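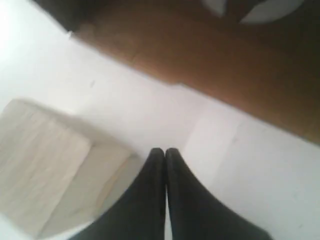

Die weiße Fläche mit dem hellen Block am linken Rand. Oben links das Licht, das beim Einrichten am meisten Arbeit gemacht hat.

Der weiße Tisch in Brendau

Seit dem Umbau gibt es in Brendau einen Raum, der nur aus einem Grund eingerichtet wurde: Es sollte einen hellen, ruhigen Arbeitsplatz geben, an dem nichts dauerhaft herumsteht. Vorher wurde überall gearbeitet, wo gerade Platz war, meistens auf dem langen Tisch im Flur. Das ging eine Weile gut. Im Dezember kam dann der neue Tisch von Erkby, und seitdem liegt der lange Tisch auseinandergebaut im Keller.

Auf dieser Seite geht es um die Platte, den Stoff und die Kleinteile drumherum. Wer den Raum nutzen möchte, findet die Hinweise dazu zwischen den Bildern. Den Belegungsplan gibt es wie bisher als Aushang an der Tür.

Die Platte

Weiß war nicht die erste Wahl. Im Gespräch waren auch ein mittleres Grau und ein heller Holzton. Für Weiß sprach, dass sich kleine Teile darauf gut finden lassen und dass der Raum insgesamt heller wird. Dagegen sprach, dass man alles sieht. Beides hat sich bestätigt.

Das Licht ist auf der Fläche sehr ungleich verteilt. Je nachdem, wo man steht, blendet eine Stelle so stark, dass dort gar keine Zeichnung mehr zu erkennen ist, während die Mitte eher grau wirkt. Wer mit hellem Papier oder dünnem Garn arbeitet, sollte sich deshalb nicht direkt in den Glanz setzen. Den Stuhl ein Stück zu versetzen hilft meistens schon. Eine dunkle Unterlage liegt im Regal hinter der Tür, zweites Fach von unten, und darf gern benutzt werden. Bitte gerollt zurücklegen, gefaltet bekommt sie Knicke, die nicht mehr herausgehen.

Der beige Block ist übrigens nicht festgemacht und kann verschoben werden. Er taugt zum Beschweren von Papier, als Anschlag beim Ausrichten oder einfach als Ablage für Dinge, die sonst wegrollen. Auf der Oberseite hat er eine leichte Maserung. Zum Schneiden ist er nicht gedacht - dafür gibt es die Matten. 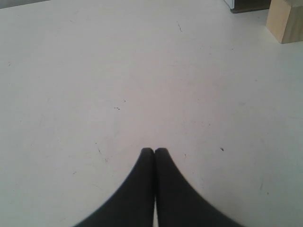 Dieselbe Sorte Weiß aus der Nähe: dunkle Pünktchen, dünne Kratzer und ein paar Schlieren.

Gebrauchsspuren

Von der Tür aus sieht die Platte makellos aus. Von oben und mit Blick auf die Fläche ist das anders. Links von der Mitte sitzt eine kleine Reihe dunkler Punkte, weiter rechts ein einzelner, der etwas kräftiger ist als die übrigen. Dazu kommt ein kurzer, schräger Kratzer. Solche Stellen stören beim Arbeiten nicht, aber man wischt sie erst einmal ein paar Minuten lang, bevor man merkt, dass sie bleiben.

Wir haben uns entschieden, an den Spuren vorerst nichts zu machen. Erkby bietet für die Platte eine Aufarbeitung an, die 14 Tage dauert, und so lange wollten wir auf den Tisch nicht verzichten. Vielleicht im Sommer, wenn der Raum ohnehin weniger gebraucht wird.

Für die tägliche Reinigung reichen lauwarmes Wasser und ein weiches Tuch. Der Reiniger von Dewan, der eine Zeit lang im Schrank stand, ist wieder aussortiert. Er hinterließ Schlieren, und nach dem Trocknen musste man ein zweites Mal nachwischen. Scheuermilch und die raue Seite vom Schwamm bitte gar nicht verwenden. Klebereste lassen sich mit dem Kunststoffschaber lösen, der am Haken neben dem Waschbecken hängt. Er soll flach geführt werden, mit wenig Druck. Wenn etwas nicht abgeht, bitte liegen lassen und einen Zettel dazu schreiben.

Becher und Gläser stehen besser auf der Fensterbank im Flur. Getrunken werden darf im Raum natürlich trotzdem.

Wer den Tisch am Abend als Letzter verlässt, räumt ihn vollständig ab. Es gab dazu Rückfragen, ob angefangene Arbeiten liegen bleiben dürfen, wenn man am nächsten Morgen weitermacht. Bitte nicht. Im Regal sind drei flache Kästen frei, in die fast alles hineinpasst, und größere Stücke können auf dem Schrank abgelegt werden. Namen draufschreiben genügt. 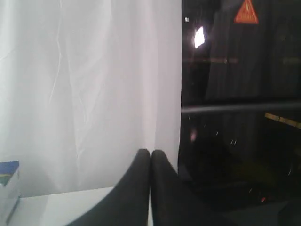 Der Stoff hängt bis knapp über die Platte, rechts daneben beginnt das dunkle Glas. Unten in der Ecke eine kleine Schachtel mit dunkelblauer Oberseite.

Stoff und Glas

Der weiße Stoff ist das Teil, nach dem am häufigsten gefragt wird. Er ist durchscheinend und nimmt dem Licht die Härte, ohne den Raum dunkel zu machen. Die senkrechten Knicke und Falten gehören inzwischen dazu. Gebügelt wurde er einmal, auf niedriger Stufe, und nach kurzer Zeit waren neue Falten da. Seitdem bleibt er, wie er ist.

Gekauft haben wir ihn als Meterware bei Skemeo und selbst gesäumt. Eingeplant waren 20 Euro, am Ende hat das Geld auch noch für das Nähgarn gereicht. Wer etwas Ähnliches vorhat, sollte vor dem Zuschneiden waschen. Unser erstes Stück ist in der Wäsche deutlich kürzer geworden und hängt jetzt vor dem Putzschrank.

Neben der geraden Stoffkante liegt das Glas frei. Es ist dunkel und glänzt, und man sieht darin schwache Umrisse und Lichter aus dem Raum. Manche finden das unruhig. Wir haben überlegt, auch diese Seite zu verhängen, und es dann gelassen. Mit einer zweiten Bahn wäre der Raum sehr geschlossen geworden, und das Putzen wäre umständlicher. Fingerabdrücke sieht man auf dem Glas schnell. Ein trockenes Mikrofasertuch liegt im oberen Fach, es ist nur für das Glas und bitte nicht für den Tisch.

Die Schachtel hat einen dünnen Streifen in Grün und Gelb. Kleine Schachteln dieser Art sammeln sich auf dem Tisch immer wieder an, meistens am Rand. Wenn eine länger steht und niemand sie vermisst, kommt sie in den Korb unter dem Regal. Der Korb wird am Monatsende durchgesehen.

Noch offen

Es fehlt eine Lampe für den späten Nachmittag. Die Deckenleuchte ist hell genug, wirft aber beim Arbeiten den eigenen Schatten genau dorthin, wo man hinschauen muss. Eine Klemmleuchte haben wir probiert, der Bügel war für die Plattenkante zu eng. Im Moment steht deshalb bei Bedarf die Stehlampe aus dem Nebenraum am Tisch. Sie muss danach wieder zurück.

Auch beim Stuhl ist noch nichts entschieden. Die beiden vorhandenen sind bequem, haben aber Armlehnen und lassen sich nicht unter den Tisch schieben. Zwei Hocker wären vermutlich die bessere Lösung, am liebsten in der Höhe verstellbar. Wer welche abzugeben hat, kann sie gern vorbeibringen, der Raum ist täglich ab 14 Uhr offen.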